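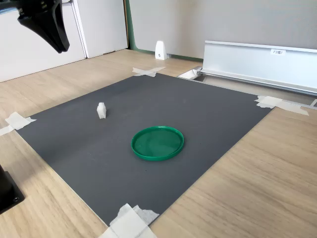

Ticket 854
Opened by: Nerea Barrios
Site: Skoltmont, open day demo
Status: waiting for customer

Problem: the arm stops above the mat and does not go down to the white block. The error is 849, "target not confirmed". The visitors from Firkitwood come on 26 July 2026.

Tried so far:
- Restarted the controller, same error.
- Moved the green lid farther from the block, same error.
- Lowered the speed to 30 percent. The arm stops at the same height.

Reply from Wael Saber: Please check if the mat was taped again after the last calibration. If yes, please run the calibration again and send me the new log.

Nerea: Yes, Bheki taped it again yesterday. I will run it after lunch and attach the log.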